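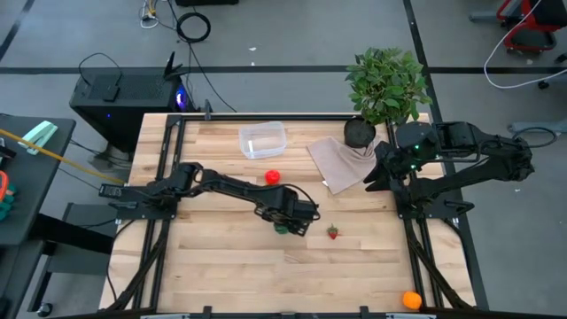
Butcher block

Butcher block is a building material made by gluing strips or blocks of wood together into a thick slab. It is used for countertops, tabletops, workbenches and cutting boards. The name comes from the heavy chopping blocks once found in butcher shops, but most butcher block sold today never touches meat.

Construction

There are three common types, named for the side of the wood that faces up.

Edge grain is made from long strips turned on their narrow sides and glued face to face. The top shows parallel lines where the strips meet. It is stiff, fairly cheap to make, and the usual choice for counters.

End grain is made from short blocks stood upright, so that the cut ends form the surface. A knife edge slips between the fibers and leaves fewer marks. End grain takes more labor and soaks up more oil than the other types.

Face grain, also called flat grain, is made from wider boards laid flat and joined at the edges. It shows the most figure in the wood but scratches more easily, and is mainly used for tables and desks.

Strips may run the full length of the slab or be made up of shorter pieces joined end to end, often with finger joints. Full-length strips cost more.

Woods

Hard maple is the traditional wood in North America. Beech and oak are common in Europe. Birch, walnut, cherry, ash and rubberwood are also used, as is acacia. Softwoods such as pine dent easily and are seldom used where food is cut. 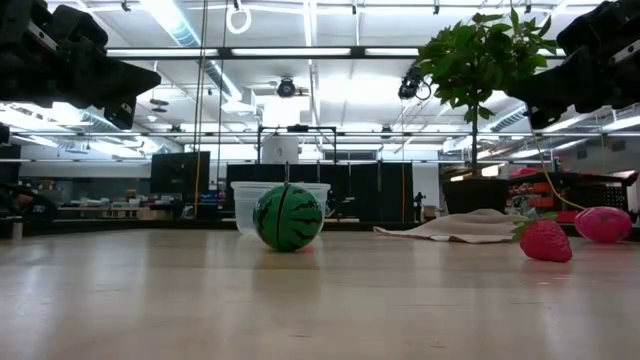
A light wooden tabletop with a ball printed like a watermelon.

Finishes

Surfaces meant for cutting are usually treated with food-grade mineral oil, sometimes mixed with beeswax. The oil slows the movement of water into the wood and has to be renewed from time to time - more often in a dry house or near a sink. Tables and desks are more often varnished or lacquered. These coatings resist stains well, but a knife will cut through them, and a damaged coating is harder to repair than an oiled surface.

Movement

Wood swells and shrinks across the grain as humidity changes. A wide slab is therefore fastened to its base with slotted brackets or oversized screw holes that let it move. Slabs screwed down tightly may cup or split. Both faces should be finished alike, including the underside.

Regional production

In Drestville, edge-grain slabs were for many years a sideline of the flooring trade, made from strips too short to sell as boards. The Kolora mill employed 64 people at its peak and supplied schools with bench tops as well as kitchen counters. Its foreman, Yakubu Afolabi, kept a ledger of orders that lists 909 slabs for a single year, most of them in maple. The smaller Graditz works made end-grain blocks only and closed after a fire in its drying shed.

See also

Cutting board
Glued laminated timber
Workbench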